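Ten seconds is a long time

30th December

I said in the comments under my last post that I'd write something about the teaching sessions once I had been to enough of them to be fair. I've now been to enough of them. I'm not sure I'm going to be fair.

For anyone new: I spent eleven years on a packing line and the last few writing about the machines that were supposed to replace it. Flor Paucar runs a small shop called Lurkeck that teaches robot arms to pick things out of bins, and she has been letting me sit in, drink her coffee and be difficult. She knows what I think. She reads this blog, mostly to correct my spelling of things.

The pitch, as everybody in this business gives it, goes like so. Programming a robot is slow and needs an expert. Showing a robot is quick and anyone can do it. You take hold of the arm, or you drive it from a controller, you do the job the way a person would, and the machine picks up the knack. Do it enough times and it can carry on without you. "Like teaching a kid to tie a shoe," is how the man from Sevuvport put it at the open day. I have taught two kids to tie shoes. At no point did either of them need 657 goes at the left lace.

That is the number of demonstrations in Flor's current set. I asked how many were good. She said it depended on what I meant by good, and I got my notebook out.

A demonstration is one pick from start to finish. The operator brings the gripper over the bin, chooses a thing, gets hold of it, lifts it, takes it across and lets go. Somebody then goes through the recordings and throws out the bad ones. Bad can mean the item was dropped. It can also mean the operator wandered, or changed their mind halfway and went for something else, or bumped a wall. After Gemma Marras had been through the set with her red pen (it's a spreadsheet, but she does make the cells red) there were 363 left. So a bit under half of all that human effort went in the trash before the robot learned one thing from it.

Gemma doesn't see this as a problem. Her view is that you'd throw away bad training material for people too, if you could. Maybe so. When I was training new hires on the line, though, my mistakes were some of the most useful minutes of the day. They saw me fumble a carton and they saw what I did about it. Cut out every fumble and you have a student who has never seen anything go wrong. I put this to her and she said they do keep some recoveries in, on purpose, and that there is an argument going on about how many. I'd like to hear more of that argument and less about shoelaces.
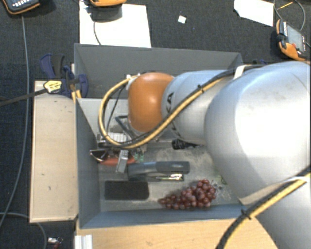 The mix of objects is the part I'd tell visitors to look at, because that's where the confidence starts to leak. A stapler is a nice thing to pick up. It's stiff, it has a waist of sorts, it stays the shape it was when you looked at it. Grapes are awful. Sunglasses are worse in their way, all legs and gaps, and if they're leaning on something else you are no longer picking up one item, you're taking apart a pile. A metal finger and a bin with high walls don't give you many ways in. A person reaches in, feels what moves, and sorts it out without a thought. An operator on a controller has to look, guess, nudge, and look again.

I know because they let me try it. Brunello Serra handed me the controller and stood close enough to grab it back. I went for the stapler, being no fool, and still came down in the wrong place twice. What surprised me was how little of what I know came through. My hands know how hard to hold a thing. The controller doesn't care what my hands know. It takes my thumb and turns it into a direction, and all the rest — the weight, the slip, the tiny give when something starts to come free — stays with me in the chair and never gets near the robot.

So what did I show it? A path, I think. I showed it where a gripper went on one occasion, when steered by a nervous man. If you collect enough paths from enough nervous people you may well get something that works, and Flor's arm does work, some of the time, on some of the things. I've watched it take a stapler cleanly over and over. I've also watched it hover above the bin for ten full seconds doing nothing at all. Brunello says it's because operators tend to pause there while they decide, and it has learned to pause. It hasn't learned to decide. He thought this was funny. I've been turning it over ever since.

Guiding the arm by hand is supposed to fix some of this, and I had more hope for it. Ornella Rizzi does most of that work, on another setup, and she is very good. You do feel things through the arm when you're pushing it. Mostly what you feel is the arm. She told me she gets 30 decent passes before her shoulder starts to go and her movements get lazy, and the robot will happily learn lazy. It has no idea that it's watching somebody who wants her lunch.

Now the other side, since I promised. Flor's customer, Bortolotti, gets returns in mixed totes and people hate sorting them. Writing rules for every item by hand would never end. Aldo Colombo, who does their buying, told me straight out that if the arm clears the easy half and leaves the rest for people, he'll sign. That seems reasonable to me. It's a modest claim and I could live with it on a brochure.

It isn't what's on the brochure. The brochure has "anyone can teach it" across the top, and my own experience is that anyone can sit in the chair, and then Gemma throws out what they did. The skilled ones are Ornella and Brunello, and they've been at it long enough that I'd call it a trade. I asked what it pays. It pays less than the line did when I left.

Flor wants me back when they swap the objects out for the Jetetti samples, which are mostly soft and come in crinkly bags. I've said yes. I've also said I'm not touching the controller.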